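Notebook, July -- produce sorting set, wrist camera arm

Good morning's work! We passed 2,750 episodes just before lunch, and for the first time the plate task feels like it has some real variety in it. Ye-ji drove most of the early ones, I took over at 10:40, and Hye-jin kept the log and shuffled the layout between runs.

Of the 2,750, we're keeping 2,661. The rest got tossed for the usual stuff (operator bumped the table, log started late, one batch where the gripper values were all zeros -- my fault, I had the old Clonder config loaded). I'd still like Ksawery to look over the discards before they're deleted, as a few might do nicely as failure examples.

The eggplant is my favorite object so far. It's long enough that where you grab it really matters, and Ye-ji and I have quite different habits: she goes for the wide end nearly every time, I tend to go for the middle. Great news for the data, I think, as long as we keep the operator tag on every episode. Note to self: check that the tag survives the export.
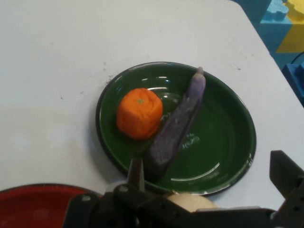

Wrist view, green plate. Orange and eggplant on the plate, gripper down by the eggplant's wide end.

Glare on the green enamel is strong from this angle, and I want to leave it in. Theano worried the model would latch on to the highlights, so we're going to move the lamp every 9 episodes and see if her test split cares. She has a nice idea for masking the bright spots too, but let's get a plain baseline first.

Some 927 of the kept episodes have a second plate in view. That's more than I expected, and it should be plenty to try the "put it on the green one" wording on its own.

To do:
- rerun the calibration before the afternoon block
- send Yolanda the new episode count for the Stemine write-up
- more starts with the eggplant hanging over the rim, those are the fun ones
- ask Hye-jin for her layout sheet, mine stops at 11:15

Training run goes on tonight if the export finishes. Can't wait to see the curves!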